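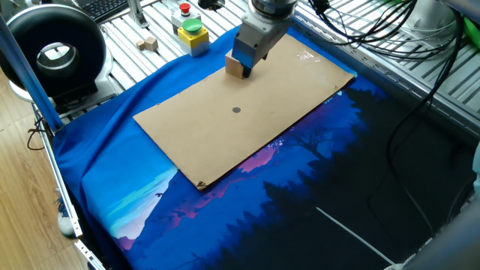 Wooden block, cardboard base and night landscape mat on the work table, May

Turcotte Play Sets, Graltitz
Progress report to the Nedex Small Projects Fund, second period
Prepared by Dale Leclerc, for the attention of Diane Fraser

1. What the report covers

Dear Ms Fraser,

With this report I inform you about the work on the play sets since our first report in winter. As you know, each set has three parts: plain wooden blocks, a flat cardboard base and a large cloth mat with a printed landscape. The sets are lent to playgroups and to families in Graltitz and in the villages near it. The grant from the Fund is 4000 euros and it is for materials and printing only. The rent of the room and our working hours are paid from other money and they are not in this report.

2. Blocks

The cutting of the blocks is finished. We have now 987 good blocks in store. We left the wood without paint or oil, as we agreed with you in the first meeting. The colour is light brown and it is not the same on every face, and I find this nice to look at. Diane, you asked me in your last letter if the children will not find the blocks boring without colours. In the trial groups we did not hear this complaint. On the dark mat a pale block is easy to find again, also for the small ones.

The sanding took much longer than I wrote in the plan. I calculated the time for the faces and forgot the edges. For this reason the blocks were ready in May and not at Easter. The delay made no extra cost for the Fund.

3. Cardboard bases

This is the part where we still have a problem. The base is one large rectangular sheet of plain brown cardboard which lies on top of the mat. It gives a flat ground for building where the cloth has folds. The sheets come from used packaging and we get them free of charge, so they have scuffs and creases from the beginning. This does not disturb the play.

The corners disturb us more. On the sheet in the photograph one corner is torn and dark, and the fibres are coming out. We see the same damage on many other sheets. The middle of a sheet stays good for a long time, but the corners suffer each time when somebody pulls it out of the bag or puts it standing on the floor. We tried the following:

- Cutting the corners round. It helps a little. It is quick and we will do it on all sheets from now on.
- Paper tape on the corners. It looks tidy on the first day and later it comes off.
- Two sheets glued together. Very strong, but too heavy for the bag and it does not bend when it must.

I would like to continue with the round corners and to put spare sheets in each bag. The cardboard costs nothing, so it is more sensible to change a bad sheet than to repair it. The borrower can put the old one in the paper collection.

4. Cloth mats

The mats were printed by Zuleck and they arrived in good order. We chose the night landscape after a long discussion. It has mountain slopes in turquoise and light blue, pink and magenta hills behind them, and a dark forest of pines on the right half, with small white points above the trees like stars. The rest is a strong royal blue. Some parents in the first trial said the forest is too dark for small children. The children themselves liked to build exactly there, and they told us that the block is a house in the forest, or a bear.

The cloth is larger than the cardboard on all our tables, and at the side of a smaller table it hangs down and makes wrinkles. I asked Zuleck if a smaller format is possible. It is possible, but it would need a new printing file and the price per piece becomes higher. My proposal is to keep the size. Most groups play on the floor and there the whole picture can be seen.

The mats were washed at low temperature before the first loan. The blue did not run. We ask the borrowers not to iron on the printed side.

5. Sets and loans

At the end of this period 101 sets are packed and have their label. The first loans went to the playgroups which took part in the trial, and the families come next. The pick-up is on Monday in the afternoon, from our room in Graltitz. A second pick-up time in the evening was asked by several parents who work, and I am looking for a person who can open the door.

What comes back is in general complete. Sometimes a block is missing, and then it usually comes the week after in somebody's pocket. We do not ask money for a lost block. For a lost mat we would have to ask, but until now it did not happen.

6. Money

The printing at Zuleck was the biggest cost and it is paid in full. Wood, sandpaper and bags are also paid. The invoice for the labels is not yet here, I have reminded the shop. The list of costs with copies of the invoices is sent to you by separate post. We do not expect to go over the grant.

7. Next steps and questions to the Fund

Until the next report we will round the corners of all cardboard sheets, pack the spare ones and rewrite the instruction leaflet. The leaflet is now too long. I will try to make it one page with larger letters.

I have 2 questions for you:

May we use what remains from the materials budget for stronger bags? The present bags are good for the blocks and too narrow for the cardboard, and I believe that a part of the corner damage begins there.

Is it allowed to lend a set for longer than one month to a group which is far from Graltitz? The conditions of the grant say only "short loan".

I would be thankful for an answer before we order the bags.

With kind regards,
Dale Leclerc
Turcotte Play Sets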